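Term two at the Westonby robot club

02/09/2024

I joined the Westonby evening robotics club in May on the understanding that I would learn to build something impressive and possibly frightening. I am now on my second project, and it concerns a storage box.

The task was set by whoever writes the Kaimal challenge sheet, a person I picture as very calm. Two arms, one box with a lid, some small red things inside. Get the lid out of the way, take the red things out, put them in the tray. My niece could do it at two, and would have eaten one by the end.

Our team is called Toririco, a name chosen by vote before I arrived, and I have stopped asking. We share the bench with a team called Flonow, who finished their sheet early and now come over to watch us with biscuits.

Most of our trouble has been the lid. It is clear, the box is clear, and clear plastic is a miserable thing to ask a robot to look at. Our first plan was to lift it straight off. We gave that up after 25 goes and settled on sliding it sideways until there's enough of a gap for the other arm to get in. The brown paper mat went down at the same time, mainly to stop the box skating about.

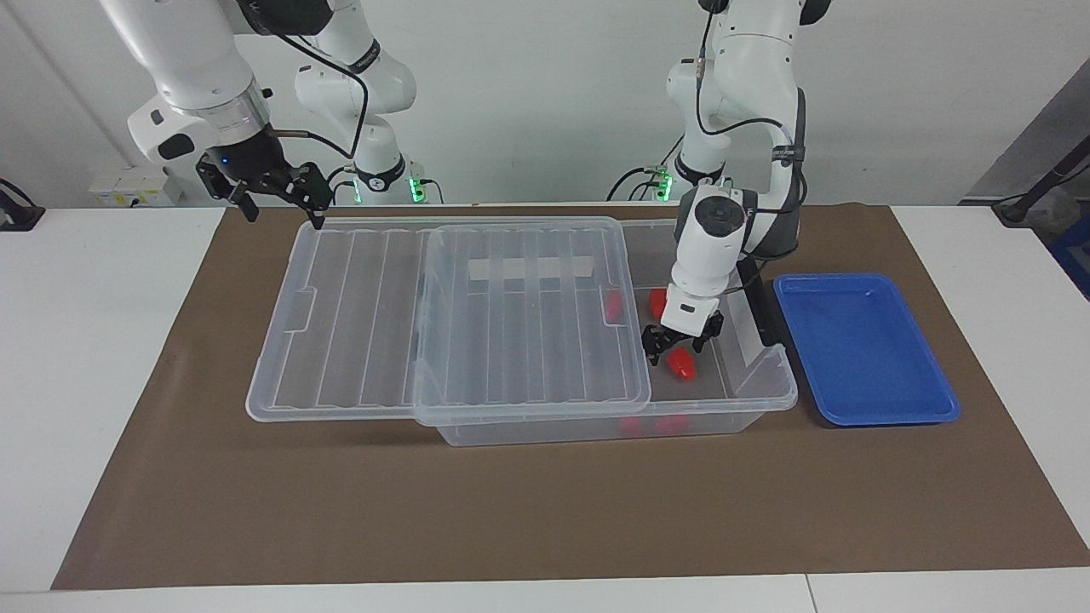 What we've learnt so far

Slide the lid less than you want to. A gap over the right-hand end is plenty for one gripper, and the further the lid hangs over the left side, the more it wants to tip.

Start with whichever red piece is nearest the fingers. We wasted a whole evening going for the ones by the front wall first, out of some idea about tidiness.

Keep the arms out of each other's way. Ours have met twice, and the noise is expensive.

The sheet allows 700 seconds for the lot. Our best is still over that, though I maintain one of those minutes was spent arguing. Next session we try a slower approach to the lid and a faster one to everything else, and I'm bringing my own biscuits.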